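Search posts
Search this thread
Wed 9 October
by Prulier

ok thread. I have now moved kitchens 2 times in 19 months and I have Opinions on what to keep and what to let go of. going fast, on my lunch

first thing. the plastic. everybody has too much plastic. you don't know how much until you're sitting on the floor at midnight with a roll of tape and no boxes left

we went from the Mosteck place (big kitchen, awful landlord) to Prultatness (tiny kitchen, nice light, drawers that stick). June. hottest week of the year of course

the movers quoted 1670. final bill was 2489. stairs fee, "long carry" fee, some fuel thing. read the quote all the way down people. I did not

so lesson one, a box of stuff you never use costs real money to drag up three flights. the fondue set did not earn its ride. neither did the bread machine and I LOVED that bread machine for one winter

lesson two. lids. match every container to its lid before you pack, toss what's single. I had a whole bag of lids that fit nothing. I moved that bag both times

lesson three, cheap light things that nest are fine, keep them. the heavy stuff is what gets you. cast iron, the stoneware, that giant mixing bowl from Tiwari that weighs as much as a toddler

bright plastic bowls and cups, on green cloth

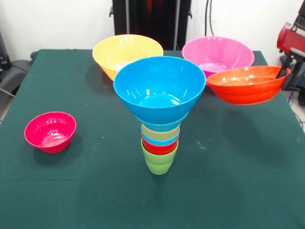
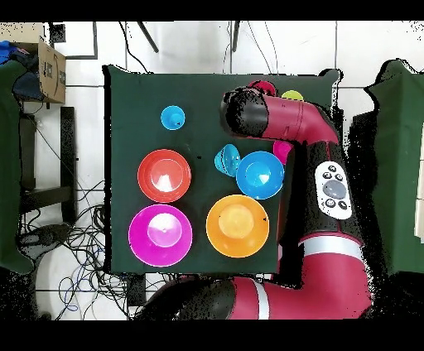 anyway lesson four is cupboards. measure them BEFORE. the shelves at the new place are so shallow the dinner plates stick out and the door won't shut. we ate off salad plates till the middle of July

somebody asked about spices. throw them out. yes all of them. ok not the cumin. smell each one and if it smells like dust it is dust

I kept a jar of "mixed spice" with no date on it and a label from a store that closed years ago. why. who was I saving it for

knives – wrap in dish towels, tape the towel, write KNIVES on it. I wrote it on one side of the box only and guess which side was facing the wall

pack one kitchen box last and open it first. kettle, two mugs, a pan, a can opener, dish soap, one sponge, paper towels. mine had the kettle and the waffle iron. no pan. no can opener. we had cereal for dinner with a measuring spoon

glasses: socks. every sock you own. didn't lose a single one the second time. first time I used newspaper and then had to wash newsprint off of everyting

things I got rid of and miss: the big colander. the ugly one with the bent foot. bought a new one and it's worse, water pools in the bottom

things I got rid of and don't miss: garlic press, egg slicer, second egg slicer, the salad spinner (sorry), every water bottle that came free from a 5k

oh and the freezer. start eating it down a month ahead. we left it til the last weekend and had peas, fish sticks and half a birthday cake for three days strait. kids thought it was the best week of their lives

if you're in a rental take photos of the inside of the oven before you leave. Mosteck tried to keep part of the deposit over "residue". I had the photos. got it back, took two emails and a phone call – longer than cleaning the thing

someone in replies says label by room AND by shelf. that's smart, I'm stealing that. mine all said KITCHEN MISC

still have one box left taped up in the hall closet btw. it says KITCHEN MISC 2. haven't needed anything in it since June. gotta go, lunch is over, will answer the moving insurance question tonight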